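Zerida Vermieter-Software im Test: brauchbar, aber mit Macken

22.12.2023

Vermiete 2 Wohnungen, eine davon möbliert. Bisher alles in Excel, Mietverträge im Ordner, Nebenkosten einmal im Jahr mit viel Fluchen. Jetzt seit Februar Zerida.

Einrichtung ging flott. Objekt anlegen, Mieter rein, Kaution, Zählerstände, fertig. Die Betriebskostenabrechnung ist der Grund, warum ich dabei bleibe: Umlageschlüssel pro Position wählbar, Leerstand wird sauber rausgerechnet. Vorher hatte ich Presia, da musste man das von Hand machen. Grausam.

Mieterhöhung bei Index: rechnet richtig, Schreiben kommt als PDF. Text etwas hölzern, hab ich umgeschrieben. Fristen werden 14 Tage vorher gemeldet, leider nur per Mail. Und die landet bei mir gern im Spam.

Was nervt: Übergabeprotokoll. Inventarliste für möblierte Wohnungen ist auf 100 Einträge begrenzt, klingt viel, ist es aber nich wenn jeder Topf einzeln drinsteht.

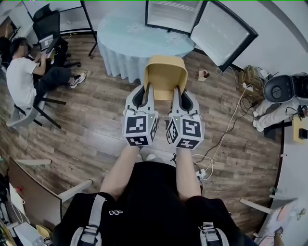 Support dazu gefragt, Frau Oda (Haruna Oda, sehr nett) meinte, kommt mit einem Update. Wann? Keine Angabe. Bankabgleich klappt, nur Teilzahlungen muss man selber zuordnen.

Staffelmiete lässt sich bis 2036 eintragen, das reicht mir.

Preis okay, monatlich kündbar. Wer nur eine Wohnung hat, kann bei Excel beiben. Vornton hab ich nicht getestet, soll teurer sein.

Vier von fünf Sternen.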